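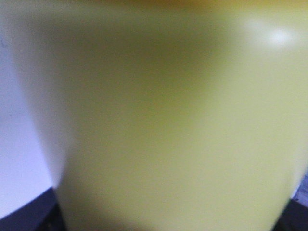 I've had the Zoven news radio on my kitchen counter since April, and I finally feel like I've lived with it long enough to say something useful. Short version: I like it a lot, with a couple of gripes. Long version, keep reading!

Some background first. I'm a politics junkie. I follow foreign affairs the way my brother-in-law follows hockey, and for years I did it all on my phone, which meant I'd sit down to hear a foreign minister's press briefing and come up for air an hour later having read four hundred angry replies and none of the briefing. So I wanted a thing that plays the news and doesn't do anything else. I looked at the Surkell first (everybody seems to recommend it) but the menus drove me nuts in the store. The Zoven has a dial. You turn it and you get a different station. Sold.

It's an internet radio, so you're not stuck with whatever comes in over the air. There are 800 talk and news stations in the built-in directory, and you can save 41 of them as favorites, which is a weird number but more than I'll ever need. I keep mine sorted by region. Parliament debates in the morning while I make coffee, then a couple of English-language European services, then whatever summit or hearing is being carried live. During the budget vote last month I had it going from breakfast until I went to bed, and it dropped the stream only once.

The sound is made for voices. Interpreters come through really clearly, and that matters more than you'd think when you've got a speaker rumbling along in one language and somebody translating over the top in another. On my old set those two just turned into soup. Music on it is kind of thin, but come on, I didn't buy it for music.

My favorite part is the replay button. Hold it down and you jump back 2 minutes, so when the phone rings in the middle of an answer about sanctions you can go back and hear what the ambassador said instead of what the panel thinks he said. I use that thing constantly.

Okay, gripes. Setup goes through an app called Clistico and it's not great. It made me create an account, sent the confirmation email to spam, and then wanted to know my "interests." (I picked elections and it signed me up for a celebrity newsletter. No idea.) Once the radio's on your Wi-Fi you can delete the app and never look at it again, and I'd suggest doing just that.

The other one is the display. Long program names scroll by so slowly that I've missed the end of a title more times than I can remember, and the brightness only has 4 settings, all of them too bright for a bedroom at night. I put a dish towel over mine when I had it upstairs.

Oh, and the directory sorts stations by where the company is registered and not where the newsroom is, so a few are filed under the wrong country. Took me ages to find one of the Balkan services.

I bought mine at MacRitchie, full price, and they took care of a loose power plug without any fuss. If you mostly read your news, skip it. If you like hearing the whole speech from start to finish, go ahead and get one.

Edited Dec 24, 2018: the latest update added a dimmer setting for the display, so the dish towel is back in the drawer. The titles still crawl.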